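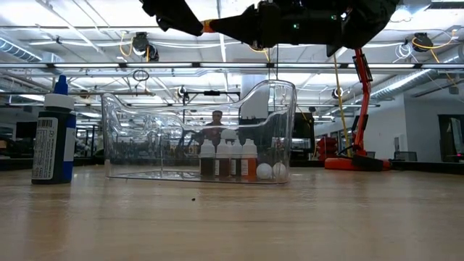 I got into natural dyeing by accident, so when a friend told me there was a woman in Kiltville who has been coloring yarn with plants for 11 years, I pretty much invited myself over. She didn't want her name in this ("put down that I'm the onion skin lady," she said, so okay!) but she talked for most of a May afternoon and I filled half a notebook. We started with color, of course. I told her I'd always pictured plant dyes as a bit beige, and she laughed at me. Brown is a whole family, she said. Put a very dark brown liquid next to a reddish-brown one and then a bright orange, like the little white-capped dropper bottles here, and your eye sorts them right away. "Put them on wool and you start over. The wool has opinions."

Her first good orange came from onion skins she begged off a diner in Eltine. She was going home with grocery sacks of them. "My car smelled like soup until August," she told me. These days she sells skeins under the name Nartey – it was her grandmother's word for the back porch – and last year she wound 2,749 of them, which she knows only because she had to order the labels.

I wanted to hear about the failures too (I have plenty). She once left a pot of walnut hulls going while she took a phone call, and the whole batch came out like wet bark. She knitted it up anyway and still wears the sweater to shovel snow.
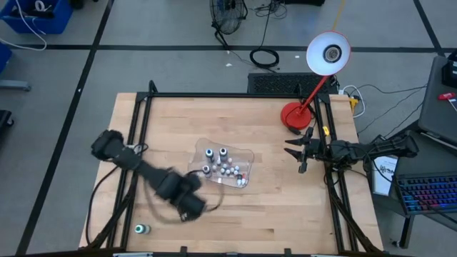 So what should a beginner dye first? "A small skein of plain wool, with yellow onion skins. Give it an hour on low heat and then leave it alone overnight."

The overnight part is where I always cheat, and I said so. She gave me a look. Then she showed me a shawl she's taking to the Grindberg fair, over 70 inches long, in a rust color I'd have paid silly money for. It took her 10 tries to match the second ball to the first – she kept all the bad ones in a basket by the stairs.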